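Speaker notes — "Letters Kept by the Family"
Araba Frimpong, for the Bunddale Library spring lecture series

Print this page | E-mail this page

Opening. Thank the library and the Hoxha Fund for their support. Mention that the book will be on sale at the back of the room until 8 p.m.

The subject this evening is a memoir and the letters behind it. Spyros Vukadinović wrote his account of the Murkora printing strike late in life, at the request of his daughters. He had been a typesetter, later a union clerk, and for two winters a prisoner. The press published the first edition in Lakix in a run that sold out before February. The English translation follows the second edition, which restores the chapter on the trial.

Pause here. Ask whether those at the back can hear.

The memoir was written without notes. Vukadinović says so on the first page, and readers have sometimes taken this as a warning. The letters allow us to test his memory. There are 50 of them, nearly all addressed to his wife, and they were kept in a kitchen drawer until the family gave them to the archive. Where the letters and the memoir describe the same events, they agree closely on people and places. They differ on the order in which things happened, particularly in the week before the arrests.
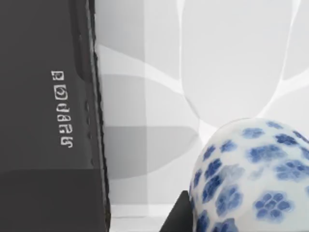 Read the passage on the night shift, page 8 of the handout. Read slowly. The first paragraph is enough if time is short.

Draw attention to the tone. The letter written the next morning speaks of money, a cough and a borrowed coat. The memoir gives the same night five pages, and the strike leaders are named for the first time. He knew that the letters would be opened by the prison office — the memoir was written for readers who were free to ask questions. Both accounts should be read with that in mind.

On the translation: the translator kept the trade terms of the print shop and explains them in a short glossary. The nicknames of the strikers are left as they stand. I believe this was the right decision, although one reviewer found it hard to follow.

Second reading, if time allows: the letter about the garden wall.

Closing. The archive at Murkora is open to visitors by appointment. Copies of the letters may be read there, and the originals may be requested in writing. Invite questions. Repeat each question for the recording before answering.

Print this page | E-mail this page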